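Equipment Planning for Service Automation
Unit 6: Budgeting for a two-arm laundry cell

Read this before the lab session. Bring a calculator and the blank cost sheet from Unit 3.

1. Start with the task, then the price list

Most first budgets begin with a robot somebody liked in a catalog. Begin with a written task instead. For this unit the task is: unload a front-loading washer into a basket, one load at a time, with no person at the machine. Our client for the exercise is Gromumon, a guesthouse operator that runs 11 washers across its sites and wants to equip one before deciding on the rest.

Write down everything the task touches. The washer is on that list. So is the basket, the floor in front of the machine, and the space the open door takes up. Students leave these off because they are already in the building, and then have to add them back when the arm can't reach past the door.

2. One arm or two

A single arm costs less to buy and less to mount. It also has to let go of a garment every time it needs a new grip, and long items tend to hang up on the door gasket. With two arms, one can hold while the other moves to its next grip. Price both versions. The second arm brings its own gripper, cabling, controller license and spare fingers, so don't just double the arm price and stop there.

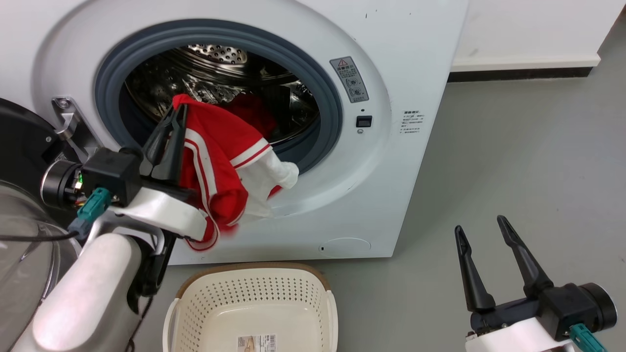
Figure 6.1. Unloading a front-loader with two arms. The left gripper holds the garment at the gasket; the right gripper is open. Another red item is still in the drum.

Use the figure when you fill in the reach line on your cost sheet. The depth that matters is the distance to the back of the drum, where the last small items end up. If your arm reaches the gasket but not the rear wall, you need a longer arm, a different mount, or a person to finish each load. Each of those has a price.

3. Lines that get forgotten

Gripper fingers. Treat them as a consumable. In the exercise a replacement pair costs $225 and you should plan on 3 pairs per arm in the first year. For two arms that comes to $1,350.

Cable protection. Connectors near the wrist get bumped against the door and the rim. Budget for sleeves and one spare cable set.

Gasket wear. Ask the washer supplier, in writing, whether repeated contact affects the warranty.

Floor space. Mark the door swing and the basket position on the plan before you place the base.

Staff time. Someone has to start the cell, clear jams and wipe down the grippers. Put hours in, even if the client says it will be absorbed.

4. Comparing quotes

You have three quotes in the packet. Van der Linden quotes hardware only. Dastska includes installation and two days of training. Trornico offers a monthly lease with service. They can't be compared as they stand. Put all of them on the same 3-year basis and add whatever each one leaves out.

Check delivery dates as well. Gromumon closes its books in December, and equipment that arrives after that falls in the next budget.

5. To hand in

One cost sheet for each version (one arm, two arms), a floor plan with the door open, and a half-page recommendation naming a supplier. State your assumptions on the sheet itself. Unsupported totals will be returned unmarked.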